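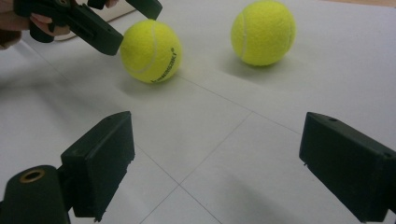 Geeta Kandpal wrote to me that a tennis ball is finished when it stops bouncing, and that keeping it after this point is only sentiment. She plays twice a week and I play very little, so I took her opinion seriously. I thought about it for some days. I still do not agree with her.

My point is simple. A tennis ball has two lives, and the first one is short. On the court it must be lively, and after a few matches good players already complain. In the club at Itdale I have seen balls go into the trash bin on Monday evening that were opened the same afternoon. The felt was still bright and the seam was clean. For the game they were perhaps too slow. For everything else they were almost new.

What is "everything else"? In my apartment, two tennis balls live on the table. I roll one of them under my foot when I sit too long, and the other I press against the wall with my back, between the shoulder blades. When I wash my winter jacket in November, both go with it into the dryer, and the down comes out full again. A shop wanted to sell me special dryer balls for this purpose. I read the package carefully and could not find what they do that mine do not.

My neighbor Nisha Nigam goes further than me. She cuts a small cross in old balls and puts them on the legs of her kitchen chairs, and the family downstairs has thanked her for it. She once collected 224 of them for a school where the chairs made a terrible noise on the tile floor. I find this beautiful, although I admit that the color does not suit every room.

Geeta has a second argument, and it is stronger. She says that a person who keeps everything "for later" ends with a closet full of things and no later. This is true, and I know such closets. My father had one. But I think the answer is to keep few things and really use them. When I have two balls and both have work, I do not need a third. If somebody offers me a full can, I say no thank you - and this is harder than it sounds.

So I would ask the clubs for one small change. Put a box next to the trash bin, without a lid, and write on it that anybody may take from it. The players can continue to open new cans as often as they like. At Itdale I have already asked at the desk, and they told me to bring my own box. I will bring it next week.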